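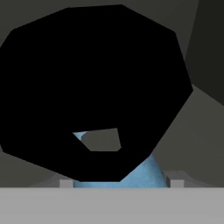
Last changed: August 2018

Planning for a robot arm: questions we keep getting

Do we need to buy the arm before we do the simulation work?

No. Kohei Fujimoto runs our planning desk and his rule is simulation first, purchase order second. A kitchen counter, a microwave and a few bottles can be modeled without spending anything on hardware. Just don't let a vendor tell you the model is the proof. It is a model.

The Ikero quote says "kitchen ready." What does that cover?

Ask them. We did, and got a brochure. Get the tasks written into the quote one at a time, with the pass rate they will stand behind on your counter and with your appliances.

What should we budget besides the arm?

More than the sales sheet says. On the Nagano plan the mount came to 700 dollars and the spare fingers to 2000, and neither was on the first quote. Leave room for staff time too. It is always the biggest line and it is always missing.

How many camera views should we pay for?

At least two, placed apart. One view up close can be mostly blocked by a single dark object, and then you are paying for a picture of that object. Vendors like to demo from the one angle that works.
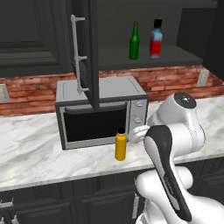
Is a simulated microwave test worth anything?

Something, yes. You can check whether the arm reaches the control knobs with a bottle standing in front of the door and a cabinet door open overhead. You will not learn how stiff your own knobs are, or what steam does to a joint. Treat any reach claim as settled and any force claim as open.

Cundum offers a discount if we sign by September. Should we?

We wouldn't. The same discount has come back every time we let it lapse.

Where do I send a quote for review?

To the planning desk, marked form 2409. Allow 5 working days. Zimurden quotes take longer as they arrive without part numbers.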